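Recording Two-Arm Shelf Stocking Demonstrations

Part 2: Setting up and running a session
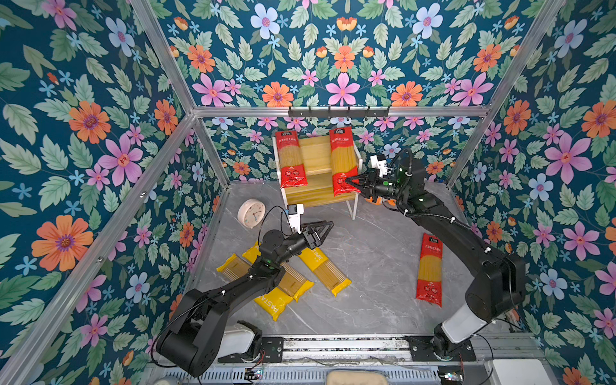

Part 1 covered mounting the arms and checking the joint limits. The remaining work is the recording itself, and most of the quality of the final policy is decided there. The task used throughout is stocking a small shelf with bags of spaghetti. Two package colors are used, red and yellow, and each episode asks for one of them.

Before you start

Both arms should be homed and showing green. Open the Mukent recorder and confirm three video streams: the fixed camera, left wrist and right wrist. If a wrist stream drops when the arm is extended, check the cable along the links. A cable that is too tight will unplug itself at full reach. One that is too slack will hang into the wrist view and end up in every episode.

Set exposure and white balance to manual on all cameras. The clear windows on the bags produce glare that moves with the gripper, and auto exposure will chase it. Lock the values, write them in the session notes, and use the same values the next day.

Step 1. Fix the task text

Write the instruction once and do not edit it during the session. Ours reads "Stand the red packages against the shelf." If you want the yellow version, record it as a separate task with its own text. Early on we let operators type the instruction by hand and ended up with 18 spellings of the same sentence, which had to be merged later with a script.

Step 2. Randomize the start

Reset the floor before each episode. Urar, our layout tool, prints a rough position and angle for each package. Follow it to within a finger width. Let packages overlap when the layout says so, and do not straighten them. A policy trained only on neatly separated bags will close its fingers on two at once the first time it meets a pile.

Include things that are not part of the task. An alarm clock on its side works well, as it is round, light in color and easily knocked. Move it between episodes. If it stays in one place the model may use it as a landmark.

Change the wall covering between sessions, not within one. A busy floral print is harder than a plain panel and is worth having in the set. We record the name of the print in the notes field.

Step 3. Record the episode

1. Press the left pedal to start. Wait one second with both arms still.
2. Approach the package from above with the fingers open wider than the bag.
3. Close until the bag stops sliding. Spaghetti is stiff along its length and the wrapper is slippery, so grip near the middle.
4. Lift, rotate to vertical, and bring the lower edge to the floor beside the shelf.
5. Lean the package until it rests on the wood. Hold for one second before opening.
6. Retreat straight back, then up. Lifting first tends to drag the bag along with the fingers.
7. Press the left pedal to stop.

Keep the idle arm within its own half unless it is needed. It may hover over the other pile, but it should not wander. Idle motion is copied by the model as readily as useful motion.

Step 4. Keep or discard

Discard an episode if a stream froze, if a hand entered the workspace, or if the instruction was not completed. Keep an episode with a missed grasp followed by a clean second attempt, and tag it "recovery". Derek Lightfoot reviewed our September set and asked for more of these. The first batch had only 6, and the resulting policy froze after any miss.

Step 5. Check the batch

Run the Kongkaew checker at the end of each session. It compares timestamps across the streams and flags any gap longer than two frames. Our last session produced 182 episodes, and the full set now holds 3,518.

Play back a few at double speed as well. The checker cannot tell that a camera bracket has rotated slightly. Compare the first and last episodes of the day, and if the gripper fingertips have shifted in the wrist view, tighten the bracket and mark the session as two parts.

Part 3 covers export to the Drorkbridge format and the train/validation split. Split by session. Splitting by episode puts the same lighting and wall print on both sides and gives validation scores that are too high.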